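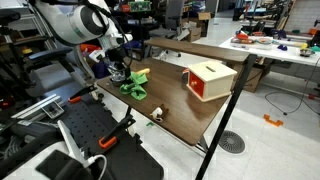
On the table: a green cloth, a cream-colored box with a red front, and a small toy figure.

August 2025
By the Gindley travel desk

Guimarães was still cool when we got off the train, and the walk up from the station took longer than the map suggested. We had come for the open day at Keklow, a textile mill on the edge of town that lets the public in once a year. The rest of the year it takes school groups only, by appointment.

Entry was free but you had to sign up for a time. Ours was the second tour of the morning. There were 18 people in the group, most of them local, with a few who had worked in mills nearby and wanted to see how this one was laid out. The tour was given in Portuguese and then again in English, so each stop took a while.

The first stop was the yarn store. It is a long, low building with small windows on the north side only. Cones are kept on open shelving by color and weight, and the older stock is at the far end. The mill buys its cotton already spun. It stopped spinning in the eighties and sold the machines, and the old spinning hall is now used for packing.

From there we went to the weaving shed. Everyone was given foam earplugs at the door and told to keep them in. The looms make bed linen and kitchen towels, and on the day we visited they were running a plain white sheeting for hotels. Our guide waited until we were outside again to take questions. Someone asked how often a loom has to be stopped, and the answer was that it depends mostly on the yarn and the humidity. The shed is kept damp on purpose, and you notice it after a few minutes.

The dye house was closed to visitors, but we could look in through the glass from the corridor. Water comes from the mill's own well. It is treated on site before it goes out, and there is a panel on the wall explaining the stages, in Portuguese only.

The part I liked best was the sample room upstairs. It holds 4000 swatches glued into ledgers, each with a number and a short note on the finish. You can turn the pages yourself if you ask first. Some of the checks and stripes from the fifties would still sell. A few of the greens had faded along the edges where the books had stood in the light.

Lunch was at Anadden, a plain café across the road. Soup, bread and a plate of rice with codfish, and coffee after. It fills up when the mill shift breaks, so go early or wait until two. They take cards, but the machine was out of order when we were there.

The factory shop is by the gate and is open all year except Sundays. Seconds are on the tables at the back, and the faults are marked with a bit of red thread. I bought two towels and could only find the flaw in one of them. Sheets are sold by the set, and the sizes don't match American beds, so bring your measurements.

The tour has stairs in two places and no elevator. Wear closed shoes. Bags go in a locker at the entrance. The mill plans a smaller evening visit in September, with the weaving shed and the sample room only, and sign-up is at the shop counter.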